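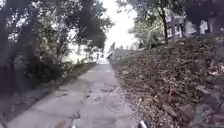
Ticket 643: Front camera loses the path when it gets bright
Opened by: Xóchitl Cortés
Date: 2023-06-19
Status: Open, waiting on parts
Product: Drimisex front camera, Dmytriv drive controller

Hi all! I'm trying two front cameras on the same robot, the Drimisex and our old Allen, and I've got a problem with the first one that I can't get to the bottom of. The robot drives fine in the shade. Then the path opens up ahead, the sky gets into the view, and the path detector starts dropping out. The controller does what it's supposed to do and stops the wheels, then it picks the path up again a second later and off we go, and then it stops again. It looks like a kid learning to drive stick.

The route is the narrow concrete path behind the Zilville office, the one with trees on the left and the leafy bank on the right. It's a gentle uphill, so the camera is looking at plenty of sky. I mention the leaves because the other thing I'm seeing is the right edge of the path wandering up the bank. Could be the same problem, could be a second one.

What I've done so far:

Power cycled everything. No change.

Swapped the camera cable for a new one. No change, and the link counter shows zero errors on both cables, so I've put the old one back.

Turned auto exposure off and locked it for the shady part. Much better under the trees, but the far end goes completely white and the detector only sees the first bit of path.

Locked it for the bright part instead. Now the far end is lovely and the undergrowth on the left is a black wall. The robot hugged the right side the whole way up. I walked next to it with my thumb on the stop button.

Put the Allen on the same bracket, same height, and drove the same route. Two stops on the way up, compared to 11 with the Drimisex. It's a much softer picture and I don't love it, but it keeps going!

Log from one of the bad runs:

frame 761 path found, confidence 99
frame 762 path found, confidence 68
frame 763 path lost, hold
frame 764 path lost, stop sent

So it goes from happy to gone in three frames. Is it metering on the whole picture? I can't find a setting for it anywhere in the menu.

Reply from Ustyna Kovalchuk

Hi Xóchitl, thanks for the log, that helps. Yes, by default it meters on the full picture. There is a metering window but it's only in the config file. Look for meter_region and set it to lower_half, then restart the camera service (restarting the controller won't do it). Can you also check the tilt? And is any part of the robot in view? The front parts on yours are white, I think, and they can throw the metering off when they catch the sun.

Xóchitl Cortés

Found it, thank you! And yes, two bits of the robot stick up into the bottom of the picture, one just left of center and one over to the right. They're blurry and I'd stopped noticing them. The right one sits just where the concrete meets the leaves, so now I'm wondering if that's my wandering edge.

With lower_half on, I drove the route three times. Stops were four, three and four. So that's a big step, but the Allen is still ahead. Tilt was at zero. I took it down five degrees and got two stops, but more of the robot comes into view that way, and the right edge got worse – it jumped over to the bank twice near the patched, broken-up bit of concrete.

Ustyna Kovalchuk

That sounds like the mask then. The detector can ignore fixed areas, see self_mask in the same file. Draw it a little bigger than the parts look, the blur spreads. Leave the tilt at minus five. I'm also sending you the taller bracket so you can get the camera up and forward.

Xóchitl Cortés

Mask is in. Right edge stays put past the rough patch now, one run only so far. Stops still at two, both at the top where it comes out into the sun. I'll leave the Allen on the shelf until the bracket gets here and then run both cameras again, same settings where they have them. Please keep this open until July, I'm out for part of next week.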